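¿De dónde sale el algodón de tus sábanas?

Casi todas las noches te acuestas sobre una planta. Muchas sábanas y fundas están hechas de algodón, y el algodón crece en el campo, en un arbusto que necesita mucho sol.

La planta

El algodón se siembra en primavera. Primero salen dos hojitas, luego el tallo y, al cabo de unas semanas, las flores. Cada flor dura muy poco: se abre clara, se vuelve rosada y se cae. En su lugar queda un fruto verde y duro que se llama cápsula. Cuando la cápsula madura, se seca y se abre. Dentro están las semillas, envueltas en una pelusa blanca. Esa pelusa es el algodón.

Las fibras ayudan a proteger las semillas. Son muy finas y casi todo en ellas es celulosa, la misma sustancia que forma buena parte de la madera y del papel.

De la pelusa al hilo

Después de la cosecha hay que separar las semillas de la fibra. Este paso se llama desmotado. Antes se hacía a mano y era un trabajo muy lento; ahora lo hacen máquinas. Las semillas no se tiran: de ellas se saca aceite y también comida para el ganado.

Luego la fibra se carda, es decir, se peina con púas pequeñas hasta que los pelitos quedan más o menos en la misma dirección. Por último se estira y se retuerce. Una fibra sola se rompe enseguida, pero muchas fibras retorcidas juntas forman un hilo fuerte. Puedes probarlo en casa con una bolita de algodón – tira despacio de una punta mientras la giras entre los dedos.

Del hilo a la tela

Para hacer tela se usa un telar. Unos hilos van a lo largo y se llaman urdimbre. Otros los cruzan de lado a lado, por encima y por debajo, y se llaman trama. Si miras una sábana con una lupa, verás una cuadrícula diminuta.

Los colores

El algodón suele ser blanco o crema. Para darle color se puede teñir el hilo antes de tejerlo o teñir la tela ya terminada. Los dibujos se suelen estampar al final, con rodillos o con impresoras grandes.

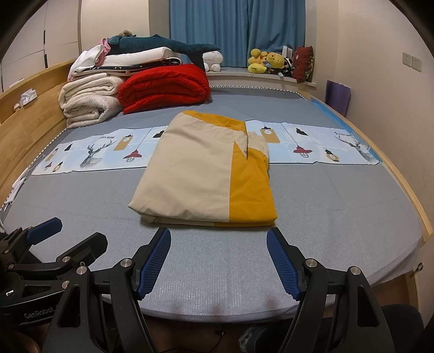 Ropa de cama doblada, en beige y amarillo. La tela de detrás tiene lámparas y ciervos estampados.

Palabras nuevas

Cápsula: fruto de la planta del algodón.
Cardar: peinar las fibras antes de hilarlas.
Urdimbre: hilos que van a lo largo de la tela.
Trama: hilos que cruzan la urdimbre.

Texto: Ada Greco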